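Drutolent Grocers: Effect of Free Samples on Repeat Purchases of a Store-Brand Cracker
Retail Operations Project, Final Report
Group members: Thu Giáp, Khoa Tôn, Hidayah Hutapea
Supervisor: Thaddeus Calloway

1. Background

Drutolent is a regional grocery chain with a loyalty card used in most of its transactions. In October the chain gave away small packs of its new seeded cracker at the Tildale store. The Quan store, which has a similar floor area and product range, sold the same cracker at the same shelf price with no giveaway. Store management wanted to know if shoppers who took a sample bought the cracker more than once.

Earlier work in our course readings deals mostly with same-day sales. A sample tends to raise sales while the stand is open, and the effect on later visits is less clear. We limited the project to later visits for this reason.

2. Method

Samples were handed out near the main entrance between 10 a.m. and 4 p.m. Each shopper who took a pack was asked to scan a loyalty card at the stand. Shoppers without a card still received a pack but were left out of the data set. After removing duplicate scans and staff cards, 687 cards remained.

Card records were supplied by Elínborg Ravn in the Drutolent data office. Card numbers were replaced with random codes before we received the files. We did not have access to names, addresses, or payment details.

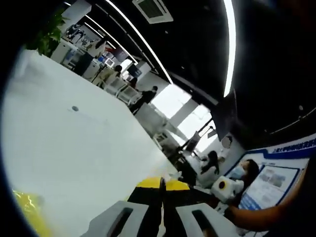

A purchase was counted as a repeat only if it took place on a different day from the first purchase. Two packs bought in one transaction were treated as one purchase. Returns were subtracted. The follow-up period was the same length for both stores.

3. Results

Of the 687 sampled shoppers, 83 bought the cracker at least once during the follow-up period, and 13 of those bought it again. The first-purchase rate was therefore 12.1 percent, and 15.7 percent of first-time buyers made a repeat purchase.

At Quan, 80 card holders bought the cracker at least once. We could not calculate a matching rate for Quan — there was no list of shoppers who had walked past the product without buying it. The two stores can be compared on total buyers only.

4. Limitations

Shoppers chose to take a sample, so the group may already have been more interested in snacks than the average customer. The Altano brand cracker, stocked on the next shelf, was on promotion at Tildale for part of the follow-up period. We did not adjust for this. Purchases made without a card are missing from both stores.

5. Recommendations

A second trial should assign giveaway days at random within one store and record card scans at the entrance on all days. The shelf price of competing crackers should be logged daily. With only 13 repeat buyers, we do not recommend extending the giveaway to other stores on the basis of these results.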